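Category: Student Programs / Grant Reports

Urness Robotics Club
Progress report to the Bulska Fund
January 20, 2022
Prepared by Flynn Maihi, club advisor

Since the fall report the club has moved from building practice arms to the project the grant was written for, which is teaching a robot arm to work an ordinary equipment panel. Twelve students are enrolled. Four of them are new this school year and came in with no programming background. Attendance has held up through the winter, although two sessions were lost when the building closed early for snow.

Work completed

The students decided in the fall to do the first stage in simulation. The main reason was cost. A wrong move on a real panel can break a key or a gripper finger, and our parts budget would not cover many of those. The simulated lab also lets several students work at once, where the one arm in the shop has to be shared.

We use a simulator the students call Simon, after the laptop it was first installed on. The panel model has a tilted status display, a small group of keys and a green circle. The wrist camera view is what the students rely on most when they write their approach moves. They spent more time than planned learning to read it, because the panel text comes out slanted and the gripper hides part of what they want to see.

The task for this period was to bring the closed fingertips in over the keys without touching the rest of the panel. Each team wrote its own approach and ran it 200 times with small changes in the starting position. The runs are logged to a shared spreadsheet, and the students go over the failures together at the start of the next session. Most failures so far come from the hand arriving at the wrong angle. A smaller group comes from the program losing track of the display when a shadow crosses it.

The newer students worked on reading the status text. They can now pick out a short word when enough of it is showing. Partly covered lines are still unreliable – the program tends to guess a whole word from the last few letters – and we have told them to have it report "unknown" in those cases.

Changes from the plan

The written plan had us testing on the real arm by now. The replacement wrist joint was back-ordered, and the students used the time to improve their logs. The Momlow summer showcase has accepted our application, so we have set the real-arm work to finish before then.

Budget

Spending is below the planned level, mostly due to the late joint. We bought two used laptops and one license renewal. We ask to move 25 percent of the travel line to parts, to cover spare finger pads and a second practice panel. Receipts are attached to the mailed copy.

Next steps

By the end of March we expect to have the joint installed, the best two approach programs running on the shop arm, and a first draft of the students' written report. Each student will write one section. I will send the test logs with the next report.
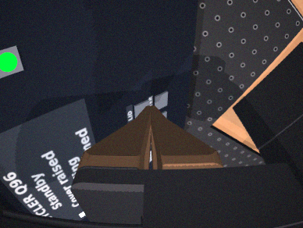

Simulator view of the gripper over the panel keys, with the display reading "Standby."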